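Toy and Household Goods Sorter (part-time), Zunbridge Reuse Store

Closing date: 7/4/25
Reports to: Lizelle Nkosi, Store Manager
Hours: 18 per week, mornings
Contract: fixed term to the end of October, with a possible extension
Reference: 318

About us

Zunbridge takes in donated toys, kitchenware and small household goods, sorts them, cleans them and passes them on. Most of what we handle goes out again through our own shop. The rest is made up into boxes for playgroups, childminders and families who have been referred to us by the council or by a health visitor.

We have been in the present building for seven years. The shop is at the front and the sorting room is behind it, with a wash area and a small packing room off to one side. There is a loading door at the back where donations come in between 9am and noon.

We are looking for one person to join the sorting room. Siyabonga Adams runs the room day to day and will be the person you work with most.

The job

Donations arrive mixed. A single bag might hold bath toys, plastic cups, half a jigsaw, a set of measuring spoons and a bottle of something from under the sink. It is tipped out into a metal bin on the sorting table and worked through a piece at a time. Each piece then goes to one of the shelves, to the wash area, to the query tray or to waste.

You would be expected to:

- empty and sort incoming bags and boxes at the table
- separate toys from kitchen items and from anything that has held a cleaning product, cosmetic or medicine
- check toys for loose eyes, split seams, sharp edges and open battery covers
- match up sets where the parts have come in together, and bag and label them
- put unidentified pieces in the query tray with the bag number
- wipe down the bins and the table at the end of the shift
- help in the packing room when the boxes are being made up

Bins are not to be overfilled. We would sooner see a few things at a time looked at properly than a full bin raked through. 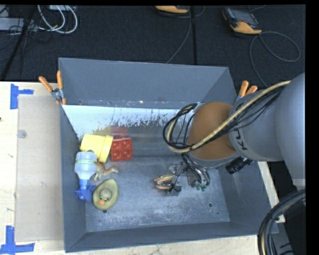 Mixed items in a sorting bin: cup, red block, spray bottle, animal figure and an avocado toy with a duck's head.

A mix of that sort goes in several directions. Cups are checked for cracks and sent to the wash area with the other plastics. Blocks and figures go to the toy shelves once they have been looked over. Spray bottles are always set aside, full or empty, and never go in a box for children. Novelty toys are the ones that cause most discussion, as it is not always clear what age they are meant for. If you cannot decide, use the query tray and Siyabonga will go through it with you before you finish.

The work is done standing, though there is a high stool for anyone who prefers it. It is repetitive and the room can be noisy when the trolleys are moving. The bins are heavy and should be lifted by two people or slid along the table. They have had a lot of use and the scratches will not come out, so please don't scour them.

What we are looking for

Essential

- a careful eye and patience with small things
- able to stand or perch for most of a three-hour shift
- able to lift a bag of up to 7 kg on your own
- able to read labels and write clear ones
- good timekeeping, as deliveries are booked against the people on shift
- willing to handle things that have come in dirty (gloves and aprons are provided)

Useful but not essential

- experience in a charity shop, nursery, warehouse or toy library
- some knowledge of toy safety markings and age labels
- a food hygiene certificate, for the kitchenware side
- confidence with a simple stock system. We use one called Flavach and will train you on it.

You do not need any formal qualifications. We welcome applications from people returning to work, people who have retired and people who have not had a paid job before. If English is not your first language that is not a problem, provided you can follow the safety notes on the wall and ask when something is unclear.

Hours and pay

The post is 18 hours a week over six mornings, 9.15am to 12.15pm. Two people who would like to share the job may apply together, and should say so on the form. You will be paid at the hourly rate set out in the application pack, monthly in arrears, by bank transfer. Holiday is worked out in proportion to your hours.

There is a 15-minute paid break. Tea, coffee and milk are provided. Staff may buy from the shop at a discount after goods have been on sale for 7 days, but nothing may be bought or put by from the sorting table.

Training

Your first 3 shifts will be spent alongside Siyabonga or Themba Hendricks. You will be shown how to use the table, the query tray, the wash area and the labelling machine, and given a copy of the sorting guide. The guide is 63 pages long and mostly pictures. You will not be asked to learn it by heart and there is a copy at each end of the table.

Manual handling training takes place in the first month. Anyone who is going to help with the kitchenware boxes will also be booked on a short hygiene course at our expense.

Checks

The role does not involve work with children, and a DBS check is not required. We do ask for two references, one of which may be from a teacher, a landlord, a support worker or somebody you have helped on an unpaid basis. We will also need to see proof of your right to work in the UK before you start.

Getting here

The 63 bus stops at the end of the road. There is a bike rack beside the loading door. Staff parking is limited and is kept for people who need it for health reasons, so please mention this on your form if it applies to you.

The sorting room, wash area and toilets are all on the ground floor and there is no step at the shop entrance. One section of the table can be lowered. If you would need any other change in order to do the job or to come to an interview, tell us and we will do what we can.

How to apply

Ask for an application pack at the shop counter or telephone during opening hours and quote reference 318. The form is two pages. Please do not send a CV in place of the form, although you may attach one.

On the form we ask you to tell us:

- why you would like the job
- any work, paid or unpaid, where you had to check or sort things
- which mornings you could not do, if any
- the names of your two referees

Completed forms can be handed in at the counter in a sealed envelope marked for Lizelle Nkosi, or posted to the store. Forms received after the closing date will not be considered.

Interviews will be held at the store and will last half an hour. They will be carried out by Lizelle Nkosi and Yoshinori Iwasaki. You will be asked to spend ten minutes of that time at the table with a bin of mixed goods, saying where you would put each piece and why. There are no trick items in it. Travel costs within the county will be refunded if you bring your ticket.

Everyone who applies will get a reply. If you would like to look round before applying, Themba Hendricks can show you the sorting room on most mornings after 11am. Please ring first and wear flat, closed shoes.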